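# About Sarholm

Sarholm tests robot hands. Companies that make grippers send them to us before they sell them, and companies that are thinking of buying one send us a list of the things they need picked up. We bolt the gripper to an arm, run it for as long as the job calls for, and write down what happened. We also test arms, cameras and controllers, but most of the work that comes through the door is grippers.

We have been doing this long enough to have fixed habits, and this page is mainly a description of them.

## How we got started

Chi-keung Shih worked for a packaging firm that bought a gripper on the strength of a video. The video showed it lifting boxes. The firm packed bags. He spent most of a year adding brackets to that gripper, and when the job ended he decided there should be a place where you could find out this kind of thing for the price of a few days' testing.

The first lab was one arm and one table in a rented office. We still have the table. We moved to our current building in a September, which we remember mainly for the heat, and kept the carpet that was already on the floor.

## What a test looks like

A standard comparison is 46 sessions per gripper. Each session uses the same bin, the same set of objects and the same arm. The gripper is the only thing that changes. If a customer wants to compare two cameras, the gripper stays and the camera changes. We turn down requests to change both at once. The numbers that come out of a test like that can't be traced back to either part.

The objects are ordinary. We buy them at discount stores and toy stores, and we choose them for shape and for how they give when squeezed. Something soft with no clear edges, something thin that folds, something hollow and round-mouthed, something long and uneven, something small that rolls. A gripper that handles boxes well can do badly with all five. 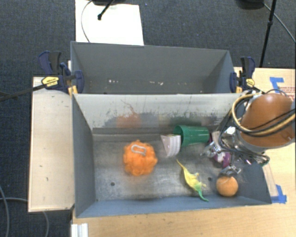 The bin matters more than people expect. We use one with sloped walls, and objects that end up against a slope are harder to reach than objects in the middle of the floor. Two fingers coming straight down will often hit the wall before they close. We score wall picks and floor picks separately for this reason, and customers who only want a single figure get both anyway.

We clamp the bin to the table. In our first year we didn't, and it crept a little every time a finger touched it. We threw out 369 picks when we noticed. Clamps are cheap, and we check them at the start of every session.

## What we count

A pick is a success if the object is lifted clear of the bin and held until the arm reaches the drop point. Anything else is a miss, and we sort misses into kinds:

- **Empty close.** The fingers shut on nothing.
- **Slip.** The object left the floor and came back down.
- **Double.** Two objects came up together.
- **Wall stop.** The gripper touched the bin and the controller halted the arm.
- **Crush.** The object came up but would not be fit to sell.

Crush is the one we argue about with customers. A cup that comes up flat has been picked, in one sense. We list it as a miss and give the count next to it, so a reader who disagrees can add it back in.

Our last long comparison was between the Fluris two-finger gripper and the Edholm. The Fluris made 2,988 successful picks and the Edholm made 2,852, over the same number of tries. That looks like a clear result until you split it up. Most of the gap came from small round objects, where the Edholm tended to push the object away as it closed. On soft objects the Edholm was ahead. The customer packed soft goods and bought the Edholm, and we thought that was the right choice.

## How a session runs

1. Mount the gripper and route the cables. Cable routing is done by hand and takes longer than the mounting. A bundle that pulls at the wrist will throw off the force readings.
2. Check the clamps and the tape marks on the table.
3. Set out the objects from the layout sheet for that session.
4. Run slow picks first, with a person at the stop button. We watch where the fingers sit over the object before they go down, and small objects get the most attention. A few millimeters off center is enough to lose a ball.
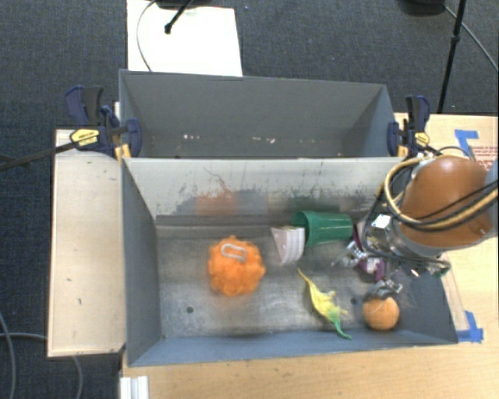

5. Run the full session at normal speed. Objects are put back by hand between rounds, following the sheet.
6. Save the logs and the video, and note anything odd in plain words. "Left finger sounds dry" has been more useful to us than some charts.

## The equipment

Our arms are a few years old, and we keep them that way on purpose. Most of our customers are not running new arms either, and a gripper that only behaves on the latest model is of little use to them. The controller is a Chou, which we picked after trying three. It was not the fastest. It stopped the same way every time we asked it to stop, and that made the sessions easier to compare.

Cameras are on stands and stay where they are for the whole of a comparison. If one gets bumped, the session is run again from the start.

## What you get

You get a written report, the raw logs and all of the video, including the misses. The report is usually short. It says which gripper did better on which objects, what broke, how long it took to set up, and whether we would use it for the job you described. If we would not use any of them, it says that too.

We don't sell grippers and we don't take a commission from anyone who does. Makers pay the same rate as buyers. A maker can ask us to keep a report private, but can't ask us to change it.

## Working with us

Send us the objects if you can. Photos and sizes help, but a bag of the real thing is better — especially if it is soft, shiny or see-through. Tell us which arm you have, how fast it needs to go, and what counts as damage for your product. We will write back with a plan and a price.

Visitors are welcome to watch a session. Please arrive before 9 a.m., as we don't open the lab door once the arm is running at full speed.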